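Sorting at source: a conversation with Mitali Jayasinghe

Mitali Jayasinghe has led the household waste and recycling service at Grirkholm for 11 years. In that time the district has moved from a single weekly collection to separate rounds for paper, food, glass and mixed containers. She spoke to our newsletter on a Tuesday morning at the Trokby depot, shortly after the early crews had returned.

Ms Jayasinghe began her career in public libraries and says that the two services have more in common than might be supposed. "In both cases you are asking people to put things back in the right place," she said. "Most of them are willing. What they want is a system that is the same this month as it was last month."

Consistency has been the main theme of her period in charge. When she took up the post, three neighbouring parishes were following different rules on plastics, and residents who moved a short distance often had to learn the rules again. The first task was to agree a single list of accepted items, and this took longer than expected. "We argued about yoghurt pots for most of a winter," she recalled. "Pranab Khan, who managed the contracts then, kept a folder of our letters on the subject. It was a thick folder."
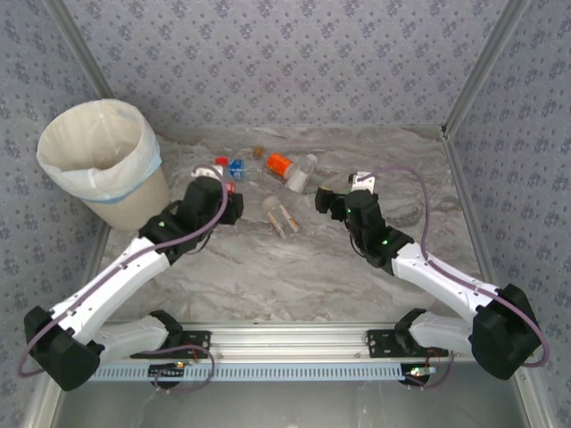

The list that resulted runs to one side of paper and has been changed only twice. Ms Jayasinghe is firm that it should stay short. Much of the correspondence her office receives concerns drinks bottles, and in particular whether the cap should be left on. A clear bottle lying on its side with a white cap, or a red or brown cap lying loose beside the bottles, is the sort of thing that prompts a letter. The present advice is to empty the bottle, flatten it and screw the cap back on. "A loose cap is small and falls through the screens," she explained. "On the bottle, it travels with the bottle." Labels may be left in place.

She was equally direct on the subject of bin liners. Dry recycling should be placed in the container without a bag, and bagged material is set aside at the sorting hall. The service received 1577 enquiries last year, and the use of liners was the most frequent topic. Ms Jayasinghe accepts that the advice is unpopular. "People line the bin because they like a clean bin, and I have every sympathy. They can tip the contents out and use the liner again."

Asked about flats, she acknowledged that progress had been slower. Shared bin stores serve 30 buildings in the district, and several were built with no room for separate containers. A trial at Gamage Court, supervised by Aranka Győri of the housing department, replaced four large bins with a row of smaller ones and moved them closer to the main entrance.

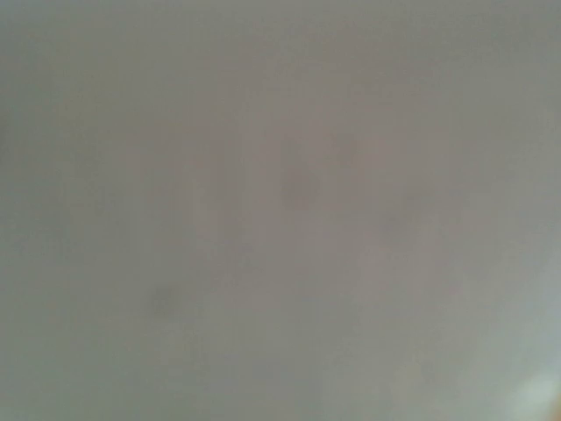

The early results from Gamage Court have been encouraging, although Ms Jayasinghe would not be drawn on whether the arrangement would be extended before the budget is settled in February. She noted that the residents had asked for better lighting in the bin store well before they asked for new bins, and that the lighting had been the cheaper of the two. "I should have listened to them in that order," she said.

The service has also changed its approach to schools. Talks in assembly have been replaced by visits to the depot, arranged by Lieselotte Sperling, whose team receives one class at a time. Pupils watch a load being tipped and may put questions to the drivers. According to Ms Jayasinghe, the questions are generally about the lorries.

Collection vehicles are the largest cost that the service will face in the coming period. The present fleet is maintained by Grirnus under an agreement that is due for renewal, and Rónán Dolan, the fleet manager, has been asked to report on the case for smaller vehicles on the narrower rural rounds. Ms Jayasinghe declined to anticipate his findings but observed that reversing down a lane of 100 metres in the dark was not a task she would wish on any driver.

She intends to remain in post until the new rounds have been in operation for a full year. Residents who wish to comment on the proposed rounds may do so in writing or in person at the Trokby depot reception, which opens at 9 am.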